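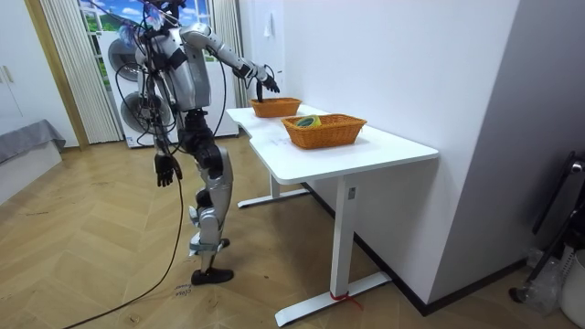 학생 프로젝트 보고서 | 로봇·자동화

책상 위 물건 분류 작업: 휴머노이드 로봇으로 과일과 사무용품 나누어 담기

작성: Farzana Ansari
작업 장소: 공유 작업실 Trondcombe
제출일: 2018년 3월 24일

1. 과제 내용

이번 과제는 책상 위에 놓인 물건을 로봇이 보고, 과일이면 과일 바구니에, 사무용품이면 사무용품 바구니에 담게 하는 것이다. 물건은 한 번에 하나씩 집는다. 바구니는 둘이고 책상 위에 둔다. 사람은 시작 신호를 주고 나면 물건에 손을 대지 않는다.

처음 계획서에는 컨베이어 위를 지나가는 물건을 분류하는 것으로 적었다. 컨베이어를 만들 시간이 부족했고, 작업실에 긴 장비를 놓을 자리도 없었다. 지도교사와 상의해서 평범한 책상 하나를 쓰는 것으로 바꾸었다. 계획서의 나머지 부분, 그러니까 물건 인식과 잡기, 담기는 그대로 두었다.

조원은 세 명이다. 나는 손과 팔의 동작, 그리고 이 보고서를 맡았다. 다른 두 명이 물건 인식과 보행 쪽을 나누어 맡았다. 서로 맡은 부분이 달라서 보고서에는 내가 직접 한 부분이 더 자세히 적혀 있다. 인식과 보행에 대한 내용은 두 사람의 작업 기록을 옮긴 다음 확인을 받았다.

2. 작업 장소

Trondcombe는 회원이 함께 쓰는 작업실로, 살림집을 고친 곳이다. 우리가 쓴 방에는 세탁기와 건조기가 위아래로 쌓여 있고 그 양쪽으로 흰 커튼이 걸려 있다. 바닥은 헤링본 무늬의 나무 바닥이다. 벽에 붙여 놓은 흰 책상이 작업대가 되었다.

방이 넓지 않아서 로봇과 책상, 조작하는 사람의 자리를 먼저 정했다. 로봇은 책상의 긴 변을 따라 움직이고, 조작하는 사람은 문 쪽에 앉는다. 로봇 뒤쪽으로 한 사람이 지나갈 만큼은 비워 두기로 했는데, 케이블을 바닥에 길게 깔다 보니 막상 지나다니기는 불편했다.

바닥에는 펜으로 발 위치를 적었다. 처음에는 마스킹 테이프를 붙였다가 로봇이 발을 끌 때마다 테이프 가장자리가 말려서 떼어 냈다. 펜 자국은 지우고 다시 쓴 것이 겹쳐서 몇 군데는 우리도 알아보기 어렵다. 작업이 끝나면 지우기로 작업실과 약속했다. 시험 삼아 구석의 자국을 물휴지로 닦아 보니 마룻널 틈에 들어간 잉크가 조금 남는다. 알코올로 다시 해 볼 예정이다.

3. 장비 구성

로봇 본체는 Modik이라는 이름으로 부른다. 사람 모양이고 두 팔과 두 다리가 있다. 본체는 학교에서 빌렸고, 우리가 작업실에서 한 일은 손을 바꾸어 달고 배선을 새로 하고 프로그램을 올린 것이다. 관절 모터나 골격에는 손대지 않았다.

손은 Lashari라는 설계를 따라 조립했다. 손가락이 각각 구부러지고 엄지는 옆으로 벌어진다. 손 바깥은 검은색이다. 손끝이 미끄러우면 둥근 과일을 놓치기 쉬워서, 조립할 때 손끝에 덧대는 재료를 여러 가지로 바꾸어 보았다. 고무 장갑을 잘라 붙인 것은 잘 잡히는 대신 물건을 놓을 때 달라붙었다. 면 장갑 천은 테이프 같은 매끈한 물건에서 밀렸다. 지금 쓰는 것은 그 중간 정도의 마찰을 가진다.

손목의 브래킷은 두 번 고쳤다. 첫 번째 것은 케이블이 나가는 방향이 손등 쪽이어서 손목을 젖히면 커넥터가 눌렸다. 두 번째 것은 방향은 맞았지만 나사 머리가 팔 덮개에 닿았다. 세 번째 것을 달고 나서는 손목을 끝까지 돌려도 걸리는 데가 없다. 브래킷을 바꿀 때마다 손목의 영점이 달라지므로 영점 맞추기를 다시 했다. 한 번은 이 작업을 빼먹고 시작했다가 손이 책상을 눌렀다. 파손은 없었다.

제어 프로그램의 이름은 Sidura이다. 물건의 위치를 받아서 팔의 경로를 만들고, 각 단계가 끝났는지 확인한 다음에 다음 단계로 넘긴다. 단계는 대기, 보기, 다가가기, 잡기, 들기, 옮기기, 놓기, 돌아오기로 나누었다. 단계 사이에서 멈출 수 있게 만든 것이 시험할 때 도움이 많이 되었다. 멈춘 상태에서 관절 각도를 읽어 보면 계산한 값과 실제 값의 차이를 바로 알 수 있다.

배선은 아직 정리가 덜 되었다. 검은 케이블이 어깨 위쪽에서 늘어져 몸통 앞을 지나가고, 다른 한 줄은 몸 아래쪽에서 바닥으로 내려간다. 팔이 앞으로 나갈 때 케이블이 당겨지지 않도록 여유를 두었더니 이번에는 늘어진 고리가 팔꿈치에 걸릴 뻔한 일이 있었다. 벨크로 띠로 묶을 자리를 표시해 두었고 4월에 다시 묶을 계획이다.

4. 책상과 바구니

책상은 흰색이고 앞쪽 가장자리 한 곳이 완만하게 파여 있다. 다리는 T자 모양이다. 로봇의 기준 위치를 책상에 맞추어야 하므로 책상이 밀리지 않는 것이 중요한데, 시험 초반에 로봇의 무릎이 책상에 닿아 조금씩 밀렸다. 눈으로 보아서는 알기 어려운 정도였고, 손이 매번 같은 쪽으로 빗나가는 것을 보고서야 책상이 움직인 것을 알았다. 그 뒤로는 시험 전에 책상 위치를 확인하는 항목을 점검표에 넣었다.

바구니는 주황빛이 도는 갈색으로 엮은 것이다. 플라스틱 상자를 먼저 써 보았는데 바닥이 미끄러워서 과일이 상자 안에서 굴러 벽에 부딪히고, 상자도 같이 움직였다. 엮은 바구니는 표면이 거칠어서 그런 일이 적었다. 대신 가장자리가 두툼하고 말려 있어서 손이 낮게 들어가면 걸린다. 그래서 바구니에 들어가기 전에 손을 한 번 높이 올리고, 가운데 위에 온 다음에 내리도록 경로를 바꾸었다.

두 바구니의 이름은 책상 면에 검은 펜으로 직접 적었다. 영어로 쓴 것은 인식 프로그램의 분류 이름과 같게 하기 위해서다. 종이 이름표는 손이 지나갈 때 날려서 쓰지 않았다. 로봇이 글자를 읽지는 않는다. 글자는 사람이 바구니를 제자리에 돌려놓을 때 보는 것이다.

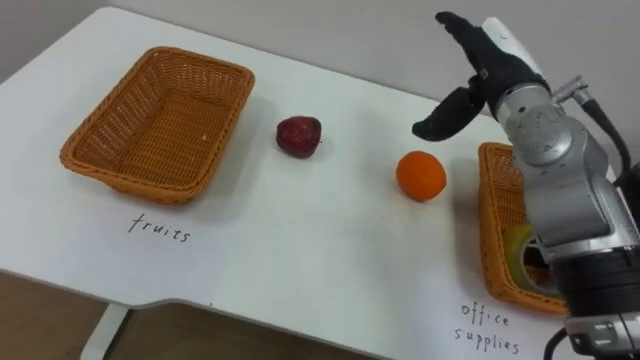

바구니 자리를 고정해 두면 프로그램은 간단해진다. 하지만 물건을 꺼내고 다시 놓는 동안 바구니가 손가락 한두 마디씩은 움직이고 방향도 틀어진다. 그래서 바구니의 위치도 매번 머리 쪽 카메라로 다시 찾게 했다. 테두리의 네 모서리를 찾고 그 가운데를 놓는 자리로 삼는다. 팔이 바구니를 가리고 있으면 모서리가 다 보이지 않으므로, 보기 단계에서는 팔을 먼저 치우고 영상을 받는다. 팔을 치우는 순서를 넣기 전에는 사무용품 바구니의 가운데를 엉뚱한 곳으로 계산하는 일이 자주 있었다.

5. 물건 인식

인식에 쓸 사진은 약 1,000장을 모았다. 책상과 조명을 그대로 두고 물건의 종류와 자리, 방향만 바꾸어 가며 찍었다. 커튼을 친 것과 걷은 것을 섞었다. 흰 책상 면이 밝아서 물건의 그림자가 또렷하게 생기는데, 초기 모델은 그림자까지 물건으로 보고 상자를 크게 그렸다. 그림자가 길게 생기는 저녁 시간의 사진을 더 넣은 뒤에 상자가 물건에 맞게 줄었다.

분류는 과일과 사무용품 두 가지뿐이다. 과일 안에서 종류를 나누지는 않는다. 오렌지는 색이 고르고 모양이 둥글어서 처음부터 잘 찾았다. 색이 어둡고 얼룩진 과일은 밝기에 따라 확신도가 많이 떨어졌다. 사무용품 중에서는 투명 테이프가 가장 어려웠다. 흰 책상 위에 두면 테두리가 배경과 잘 구분되지 않고, 눕혀 놓으면 가운데 구멍을 따로 떨어진 작은 물건으로 보기도 했다. 테이프 사진은 다른 물건의 두 배쯤 되게 넣었다.

라벨은 손으로 달았다. 세 사람이 나누어 하다 보니 상자를 그리는 버릇이 서로 달랐다. 한 사람은 물건 가장자리에 딱 붙게 그리고 다른 사람은 여유를 두고 그렸다. 결국 한 사람이 전체를 다시 보고 맞추었는데, 처음부터 기준 사진을 정해 두었으면 하지 않아도 될 일이었다.

바구니 안에 이미 들어간 물건을 다시 집으려고 하는 문제도 있었다. 바구니 영역 안에서 찾은 물건은 목록에서 빼는 것으로 해결했다. 바구니 테두리에 걸친 물건은 어느 쪽으로도 처리되지 않고 남는다. 이 경우 지금은 사람이 멈추고 치운다.

6. 잡는 동작

손은 물건의 위에서 내려가는 것을 기본으로 했다. 다가가기 단계에서 손가락을 펴고 엄지를 벌린 채 물건 위에 멈추고, 손목 방향을 맞춘 다음 내려간다. 둥근 과일은 방향을 맞출 필요가 적지만 너무 빨리 내려가면 손가락 끝이 과일을 밀어서 굴린다. 속도를 낮추면 시간이 오래 걸린다. 마지막 짧은 구간만 천천히 내려가게 하고 그 위는 원래 속도로 두었다.

쥐는 힘은 물건의 분류에 따라 다르게 정했다. 과일은 약하게, 사무용품은 조금 강하게 쥔다. 힘 센서가 손끝에 없어서 모터 전류로 짐작하는 방식이다. 전류 값은 손가락마다 달라서 표를 만들어 두고 썼다. 엄지의 값이 특히 들쭉날쭉했고, 줄의 장력을 다시 맞춘 뒤에 나아졌다. 과일을 여러 번 쥐었다 놓으면 껍질이 눌려 자국이 생긴다. 무른 과일은 시험에서 뺐다.

테이프는 눕힌 상태와 세운 상태를 나누었다. 세워 두면 굴러가므로 시험에서는 눕힌 상태만 다루었다. 눕힌 테이프는 높이가 낮아서 손가락이 책상 면에 닿을 만큼 내려가야 한다. 책상 면의 높이를 잘못 재면 손끝이 눌리거나 허공을 쥔다. 책상 면 높이는 네 귀퉁이 근처에서 손끝을 가볍게 대어 재고 그 값으로 평면을 만들었다. 책상이 완전히 평평하지 않다는 것도 이때 알았다.

놓을 때는 바구니 안으로 손을 넣고 손가락을 편다. 위에서 떨어뜨리면 훨씬 빠르지만 과일이 튀었다. 손을 넣어서 놓으면 작은 바구니에서는 여유가 별로 없다. 손등이 가장자리를 스치는 일이 있어서 손목을 세우는 각도를 따로 주었다.

7. 발 옮기기

책상 한쪽 끝의 바구니까지는 서 있는 자리에서 팔이 닿지 않는다. 몸통을 숙이면 닿기는 하는데 무게중심이 앞으로 가서 불안했다. 그래서 작은 걸음으로 자리를 옮긴 다음 손을 뻗게 했다. 보폭은 짧게 잡았고, 걷는 동안에는 물건을 쥔 팔을 몸 가까이에 둔다.

걸음 뒤에는 위치 오차가 생긴다. 나무 바닥에서 발이 조금씩 미끄러지고, 바닥의 케이블을 밟으면 더 틀어진다. 걸음이 끝날 때마다 카메라로 책상 가장자리를 다시 찾아 보정했다. 처음에는 책상의 긴 가장자리만 썼더니 앞뒤 오차는 잡히는데 좌우 오차가 남았다. 앞쪽의 파인 부분을 기준점으로 함께 쓰면서 좌우도 맞출 수 있게 되었다.

바닥 케이블은 한 사람이 보고 있다가 발 근처로 오면 치운다. 자동화 과제로서는 아쉬운 부분이다. 천장 쪽으로 올려 보자는 의견이 있었지만 작업실 천장에 구멍을 낼 수 없어서 하지 못했다.

8. 시험

시험은 100번 했다. 한 번의 시험은 물건 하나를 집어서 바구니에 담고 대기 자세로 돌아오는 것까지로 정했다. 맞는 바구니에 들어가면 성공이고, 다른 바구니에 넣거나, 떨어뜨리거나, 중간에 사람이 멈추면 실패로 적었다. 물건의 자리는 조원 한 명이 매번 바꾸었다. 준비와 시험에 걸린 기간은 4주이다.

실패는 11번이었다. 가장 많은 것은 테이프를 쥐지 못한 경우로, 손가락이 테이프 위를 미끄러지며 닫혔다. 그다음은 과일이 손끝에 밀려 굴러간 경우이다. 굴러간 과일을 다시 찾아 집은 시험도 있었는데, 재시도를 따로 정해 두지 않아서 어떻게 적을지 조원끼리 의견이 갈렸다. 결국 사람 손이 가지 않고 바구니에 들어갔으면 성공으로 적었다. 이 기준은 시험 도중에 정한 것이라 앞부분의 기록은 영상을 보고 고쳤다.

잘못된 바구니에 넣은 경우도 있었다. 영상을 돌려 보니 분류가 틀린 것은 아니었다. 바로 전 시험의 목표 위치가 지워지지 않고 남아 있었다. Sidura에서 돌아오기 단계가 끝날 때 목표값을 비우도록 고쳤고, 고친 다음에는 같은 일이 나오지 않았다.

시험 중에 로봇이 넘어진 적은 없다. 비상 정지는 연습에서 여러 번 눌렀다. 대부분 손이 책상 면에 너무 가까이 내려갔을 때였고, 케이블이 팽팽해져서 누른 적도 있다. 비상 정지 뒤에는 팔의 힘이 빠지므로 사람이 팔꿈치를 받쳐 주어야 한다. 이 내용은 작업실 게시판의 안전 수칙에도 옮겨 적었다.

9. 부족한 점과 다음 작업

시험에 쓴 책상과 조명이 사진을 모을 때와 같다. 다른 책상에서 얼마나 되는지는 모른다. 학교 발표장에는 어두운 색 탁자가 있다고 해서, 발표 전에 그 탁자에서 찍은 사진을 더할 생각이다.

한 팔만 쓴 것도 한계이다. 다른 팔은 작업하는 동안 몸 옆에 내려 두었다. 한 손으로 바구니를 잡고 다른 손으로 넣으면 바구니가 밀리는 문제는 줄어들 것이다. 다만 양팔을 함께 움직이면 몸통 앞의 케이블부터 정리해야 한다.

물건의 종류가 적다. 펜이나 가위처럼 길고 얇은 것은 손가락으로 집기 어려워서 뺐다. 클립은 카메라에서 거의 보이지 않는다. 펜은 굴러가지 않게 각진 것을 골라 다시 해 보기로 했고, 손톱처럼 얇은 끝을 손가락에 덧대는 안도 그려 두었다.

4월에 하기로 한 일은 다음과 같다.

어깨와 몸통의 케이블 다시 묶기
테이프를 쥘 때 쓰는 손가락 각도 다시 정하기
테두리에 걸친 물건을 따로 처리하는 단계 넣기
재시도 횟수를 기록에 남기기
바닥의 펜 자국 지우기

부품 목록과 손목 브래킷 도면은 별첨 파일에 있다. 브래킷은 세 번째 판의 도면만 넣었고, 앞의 두 판은 치수가 틀려서 뺐다. 시험 영상은 용량이 커서 제출하지 않고 작업실 컴퓨터에 두었다. 필요하면 조원에게 말하면 복사해 줄 수 있다.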